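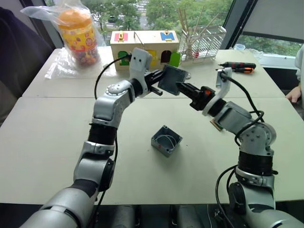 Doing the outside light properly this week. First job is the junction box, so a few notes as I go.

Grey square ones are all much the same. I get mine from Gronetti, who sell them in bags of 15. The lid sits on the base and fixes into the corner posts.

Work out where your cables come in before it goes on the wall. I've drilled a hole in the wrong side more than once and had to start again with a new base.

Try the lid on at the table first. If it rocks, look at the rim. A bit of plastic left over from the moulding is enough to stop it seating, and a craft knife takes it off.

Don't drive the screws hard. The posts are only plastic and they split. Stop when the lid is snug.

Someone asked about glands. I use the Bastuteo ones, part 2904. They cost more than the ones in the builders' merchant but the nuts don't strip.

Power off at the board before you go near any of it, and if you're not sure about the wiring, pay an electrician for that part. I do the boxes and the clips. Mine comes on Thursday to connect up.

Total so far is £28, not counting the light. Next post will be the cable run along the fence.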